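PUNDBY, July - Wemosby would like it known that a lemon can be sliced in a kitchen with no counter to speak of. The Pundby company today opens sign-ups for Small Table, a course in cooking basics for people who own one bowl and have been getting by.

The course runs three evenings at the Ruangrit hall in Porville and has 300 places. Tables are covered in brown paper and marked off with blue tape, and everything gets its own patch: board, bowl, elbows. Beginners start with a yellow plastic knife, to the relief of our insurers.

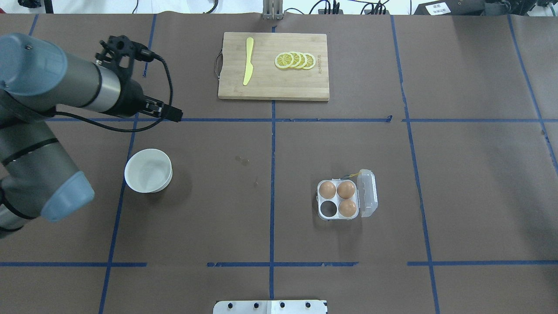
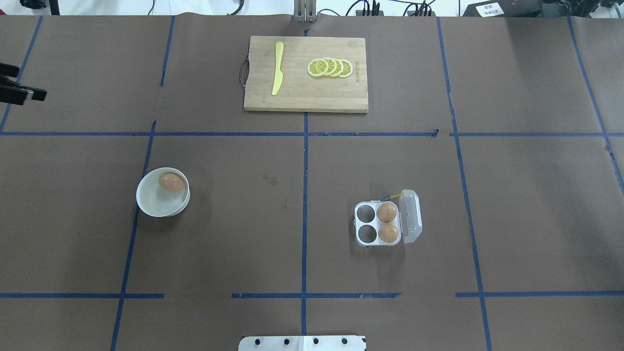

Sihan Dai took the trial course and reports that the tape has since spread to the kitchen at home, where it has settled a long argument over who gets the good end of the table. The lemons, Dai adds, "were never the hard part."

Sign-ups close when the places are gone. Press contact: Aled Lougher, Wemosby, extension 363.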